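Viltham Town Baseball Club

Viltham Town Baseball Club is an amateur baseball side based in Viltham. It plays its home games at Ultmont Road, a ground laid out for cricket and never fully persuaded otherwise. The club is best known for a single inning, and would prefer to be known for something else.

History

The club was founded by Preben Ingvarsson, a dentist who had seen baseball once on holiday and thought it looked restful. Early sides were made up mostly of his patients. Results from this period are patchy, as the scorebook was kept in a shorthand that only Ingvarsson could read, and towards the end he couldn't either.

Under the management of Gualtiero Longo the club joined the regional league and finished bottom of it. Longo favoured the bunt in all situations, including several with two out, and defended the practice in a pamphlet that is still sold at the gate. The pitcher Ketill Briem arrived the following spring and gave the side its first winning season.

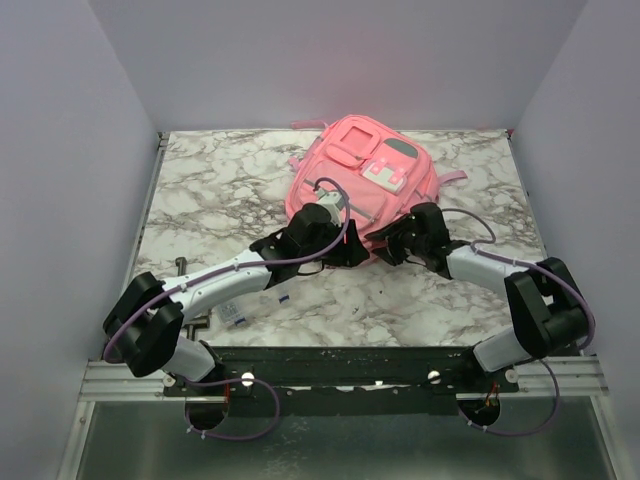
Photo: M. Benkirane / Viltham Town BC

The Long Sixth

On 15/10/2022 Viltham met Zondis Athletic in the last game of the season, needing a win to reach the play-offs. Leading by two runs, Briem walked the bases full in the sixth inning, struck out the next two batters and then gave up 16 runs before the third out. Play was held up twice, once for rain and once while more baseballs were fetched from a car. Aksel Kragh, the catcher, asked to be replaced and was told there was no other catcher.

Longo resigned in January – his second resignation, though the first had not been noticed.

Ground

Ultmont Road has an official capacity of 2103, a figure that includes the bank behind left field and has not been tested. The Þorgeirsson Stand, the only covered seating, faces the car park. Right field slopes sharply towards a stream, and a ball entering the water is a double under local rules.

Colours

Viltham play in green and white. The away kit is the same kit.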